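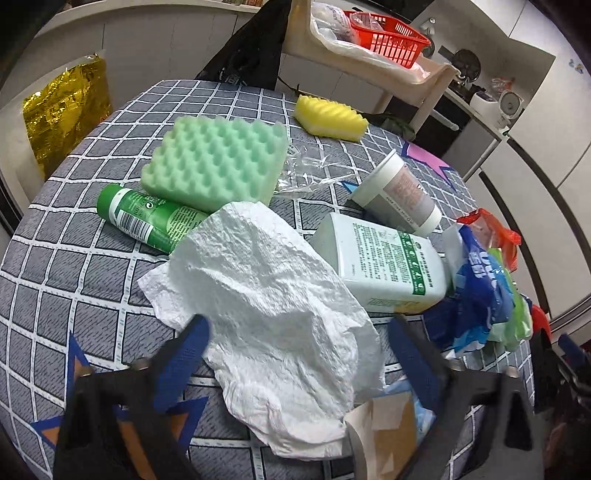

¿Cada cuánto hay que vaciar la mesa del comedor?

En mi casa, una vez por semana, y siempre antes de hacer la compra. Si lo dejo para después, las bolsas nuevas caen encima de las viejas y ya no sé qué es para guardar y qué es para tirar.

27 de septiembre de 2018

Llevo un par de semanas apuntando lo que se queda en la mesa redonda. La mesa está entre la cocina y la puerta, y todo el que entra deja algo. Luego el mantel gris de cuadrícula desaparece y cenamos en el sofá.

Lo que más se acumula son las bolsas de plástico. La azul, la roja y la verde eran tres de las que había esta vez. Antes las guardaba todas debajo del fregadero, metidas unas dentro de otras, hasta que un día las saqué y conté 97. Desde entonces tengo una caja pequeña de Wonside que compré para otra cosa y, cuando se llena, no entra ninguna más. Las rotas van al contenedor amarillo. Las doblo en triángulo si tengo ganas, y si no, hechas una bola, que ocupan casi lo mismo.

Después están las esponjas. Tengo una verde menta con relieve de huevera y otra amarilla y blanca, de las de cocina de toda la vida. La verde la uso para la bañera y la amarilla para los platos. El problema es que las dos acaban en la mesa cuando limpio, y hay que acordarse de cuál es cuál. Ahora cada una tiene su sitio: la de los platos en el escurridor y la otra en un gancho del baño. Las cambio el día 1 de cada mes. Ya he dejado el recambio de octubre en el cajón.

El papel de cocina es mi punto débil. Corto una hoja grande para secar cuatro gotas, la arrugo y la dejo por ahí. He puesto 2 trapos de algodón colgados del tirador del horno y gasto bastante menos. El rollo lo he pasado al armario de arriba, donde cuesta un poco más alcanzarlo.

Los botes y tubos merecen un rato aparte. Tengo una botella blanca con toda la etiqueta en chino, de letra verde muy apretada, que he decidido no guardar con las demás hasta que alguien me la traduzca bien. De momento está sola en el estante alto del lavadero – con un papelito pegado que dice «preguntar».

El vaso de papel, los envoltorios transparentes y los cartones no tienen misterio. El cartón lo aplasto y va al azul. Lo otro, cada cosa a su cubo. Tardo más en escribirlo que en hacerlo.

Para vaciar la mesa pongo el temporizador en 60 minutos, aunque casi nunca los agoto. Primero quito la basura, luego lo que es del baño, luego lo de la cocina. Lo último es sacudir el mantel en el balcón y pasarle un paño húmedo. Las estrellas estampadas, la morada y la azul y naranja, son las que más se ensucian, o al menos donde más se nota.

Me queda pendiente el aparador, que está peor. Ahí hay pilas, cables, las instrucciones de una lámpara Dileck que ya no tengo y un cajón que no abre del todo. Iré con él cuando termine el cambio de armario, seguramente en octubre.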